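Workshop notebook – Kullix node, October, late afternoon

Tags: Crypto Notes, Node Diary
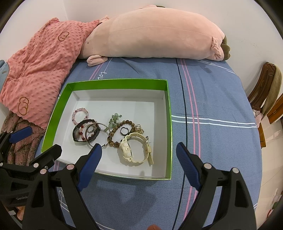 Picked up where I left off this morning, with the test wallet on Kullix still refusing to show the last 3 transfers. Aqeel had a look over my shoulder (thank you, Aqeel, and sorry about your lunch) and spotted that I was pointing at the old Raline endpoint, the one Shabnam switched off ages ago. Changed it, restarted, and the balances came in nicely after 26 minutes of syncing.

Fees next. I sent 16 small payments through one after another, and two of them sat pending so long that I made tea and drank it. I think the fee guess is set too low whenever the price is jumping about, but I'd love for Danish to check my thinking before I touch it.

Block 206 on our test chain still has the odd timestamp – leave it alone please, Faustine wants to see it first.

To do: back up the seed phrase properly, and ask Kamran for the Muli keys.

Contact the workshop | Back to top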